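4.2 Beige and its neighbours

We came to the pale browns expecting very little. Our first plan gave them a single paragraph, tucked behind the reds and the greens, on the grounds that a seller with a fawn jumper to get rid of would type "beige" and move on. They turned out to be the liveliest corner of the whole collection, and we have had to give them a section to themselves.

As set out in Section 3, the collection holds 3458 listings of second-hand clothes from Zarno, all posted by private sellers in and near Furkgate, and they contain 3968 colour words between them. There are more words than listings for a simple reason: people double up. A skirt is "cream/ivory", a coat is "camel, more of a tan", and one much-loved cardigan is "oatmeal (biscuit in some lights)". We marked every colour word in Rilex and kept the seller's own spelling, so that "beigey", "beige-ish" and "bage" were all stored as typed and only later tied to a shared headword.

The pale browns have 11 headwords: beige, tan, khaki, sand, stone, camel, fawn, oatmeal, biscuit, putty and mushroom. Cream and ivory were dealt with under the whites, though we changed our minds about this more than once, and readers who would have drawn the line elsewhere will find both sets in the appendix.

The first thing we noticed is how strongly the kind of garment pulls on the word. Camel belongs to coats. It hardly ever leaves them, and when it does it goes no further than scarves and the odd thick jumper. Oatmeal and biscuit belong to knitwear. Stone is a trouser word, especially for men's trousers, and putty turned up almost wholly among raincoats and handbags. These habits hold even where the seller's own photograph shows much the same shade throughout. We found a coat called camel and a pair of chinos called stone in the same seller's list, photographed on the same bed, and neither of us could tell the two colours apart on screen.

Khaki deserves a special word, because it gave us the most trouble and the most fun. For some sellers it is a dusty yellow-brown, close to sand. For others it is plainly a green, and they would be puzzled to hear otherwise. Buyers know this. In the question threads under the listings, khaki draws more requests for clarification than any of its neighbours, and the replies are a delight: "khaki as in army", "khaki as in explorer", "the brown khaki not the green khaki". We coded each use as green-leaning or brown-leaning from the photographs, and left it unplaced where the light was too poor to say.

Fabric matters too, and it seems to matter apart from garment. Sellers who mention canvas, cotton drill or twill lean towards tan and khaki, while those who mention linen prefer sand and stone. Beige is the word left over when no fabric is mentioned at all. Navy, our main point of comparison, behaves quite differently — it sits happily on wool, cotton or nylon, on a school skirt or a good coat, and it is almost never doubled up. The general contrast is between a shade with one settled name and a range of shades with many (Figure 2).

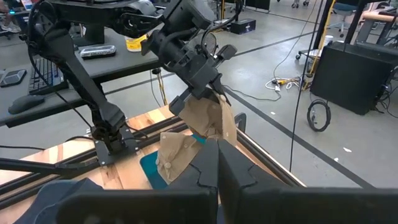
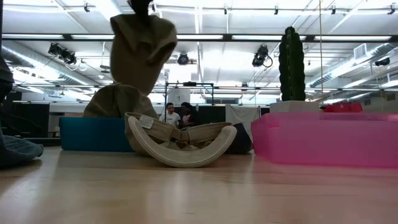
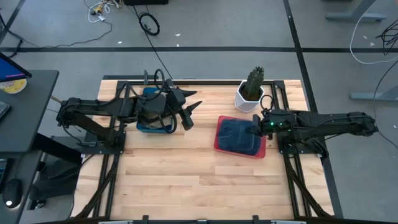 Figure 2. Cloth in pale brown and dark blue. First: a beige button-up garment with small white buttons. Second: a tan canvas item above an upturned tan cap. Third: dark navy cloth, folded, in a red tray.

To see whether the pull of the garment was real or only a matter of who happened to be selling what, we went back to 30 sellers who had each listed several pale brown items and asked them to name a set of plain colour cards. The cards were cut to the same size and shown in daylight, on a white table, in the back room of Ashour, the fabric shop on the high street, between opening time and noon. Irja Lappalainen ran all of the sessions in July. She gave no list of words to choose from and said only, "What would you call this one?"

With no garment to lean on, the rich spread of terms fell away. Most of the cards were called beige, light brown or "a sort of cream". Camel almost vanished. Putty was not offered at all. Then, in the second half of each session, the same cards were shown again in a different order, and this time each was introduced as the colour of something: a coat, a jumper, a pair of trousers. Back came the camels and the oatmeals, often at once and with real confidence. Several people gave a card a new name without seeming to notice that they had met it before, and one seller, told afterwards, laughed and said she would still never buy a beige coat but had owned three camel ones.

We think this is a lovely result, and we would like to be careful with it. The cards were paper. Paper has no nap and no drape, and a pale brown wool throws far more shadow than a pale brown card. It may be that the spoken prompt led people to picture a fabric as well as a garment, in which case the two effects we have tried to hold apart are mixed together again. A repeat with swatches would settle a good deal of this, and the shop has kindly offered us its remnants bin.

There is also the matter of selling. People on Zarno are hoping for a buyer, and a word such as camel carries a hint of money that beige does not. We looked at asking prices for coats under each headword and did find the camel coats priced higher, but they were also more often wool and more often lined, so we can't say that the word does any of the work. What we can say is that sellers talk about it freely. During the card sessions beige was called "boring", "safe", "my mother's word" and, twice, "what it is before you think of something better".

That last remark fits the edit histories rather well. Zarno keeps earlier versions of a listing visible, and where a pale brown item went unsold and the seller rewrote the text, beige was the term most often replaced. It was usually swapped for stone or sand. We found a few changes the other way, all in listings where a buyer had asked what on earth mushroom meant.

Spelling variants within the group are few and mostly uninteresting, with the exception of beige itself, whose spellings are taken up with the other French loans in Section 4.4.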